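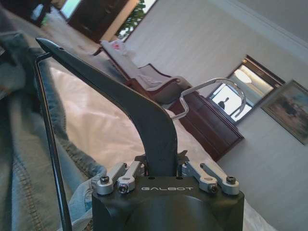

Cukmont Signs paints house names and numbers by hand, on slate, on wood and now and then on an old enamel tray, and we love it as much as we did when we opened! We paint in plenty of styles, from fat fairground letters with a drop shadow to something much quieter. Thin, wide capitals in silver-grey on matt black, the way GALBOT is lettered up there, look lovely beside a dark front door, and they suit short names best (anything over ten letters and you'll want a very long board).

The workshop is in the old dairy at Gurkstead. Ningsih Teoh does the lettering and Bujar Janevski cuts and seals the boards, though he has been known to pick up a brush when the orders pile up. We started with 2 trestles and a borrowed sander. Last year we sent out 408 signs, including one for a henhouse called Lacerda, and we still can't quite believe it. 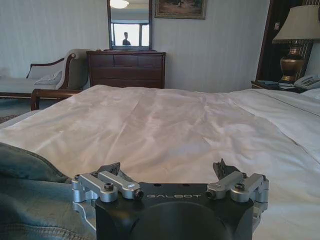
Every sign begins with a pencil drawing, which we post or email to you. Change your mind as often as you like at that stage, we really don't mind. Once you're happy, Ningsih paints it in two coats, Bujar seals it, and it sits on the drying rack for a week. Allow 16 working days from start to finish, or a bit longer in July when we close for our holidays.

We also repaint old signs. Bring them in as they are, flaking and all, and please don't sand them first! The old letters often show through faintly and we like to follow them.

Visitors are very welcome. Ring the bell twice, the radio is usually on.

Posted 18/11/2023 by Ningsih Teoh

Comments

Spyros Kadrić: Our "Wosalton" sign went up last weekend and the postman has already said he likes it. Thank you both!

Radomir Stojanović: Do you do just a number? We only need a 7.

Ningsih Teoh: We do, and a 7 is great fun to paint. Send me the size of your gatepost.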